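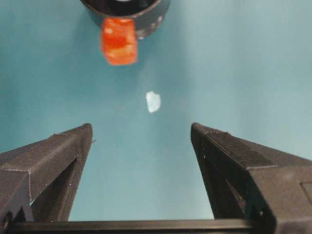
Color of the top, paler toward the right

llinos_vaughan
Went teal for the work table in July. It's the Dredomer cover, 2 yards. Does it read green or blue to you? I wanted blue.

tannous300
Green on my monitor. I'd have gone gray. Any teal shows every crease. 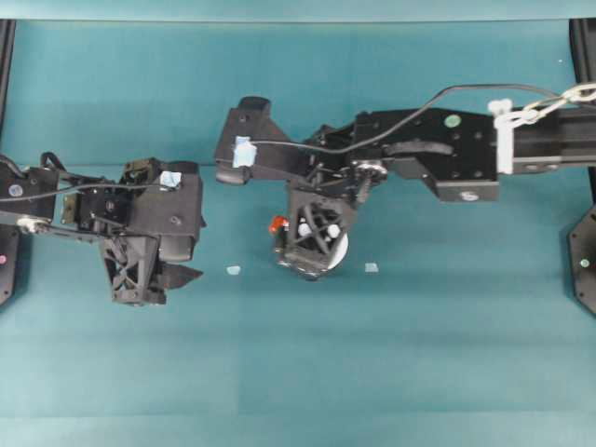
llinos_vaughan
Gray was sold out. I can live with a crease, but I'd like the color to be even.

firen_3393
Steam it on low from the back. I did mine 3 times.

tannous300
Steam didn't do a thing for mine. I ended up stretching it.

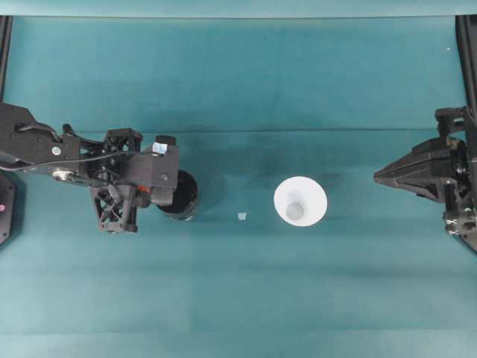
Black cup on the teal, faint crease across the top

firen_3393
That crease is nothing. Leave it. Black looks good on there, would white?

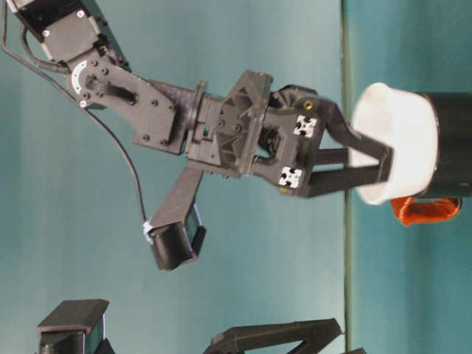 White cup, set on a black cylinder

tannous300
White is better. Still calling it green.

llinos_vaughan
Blue. Will try the steam tonight.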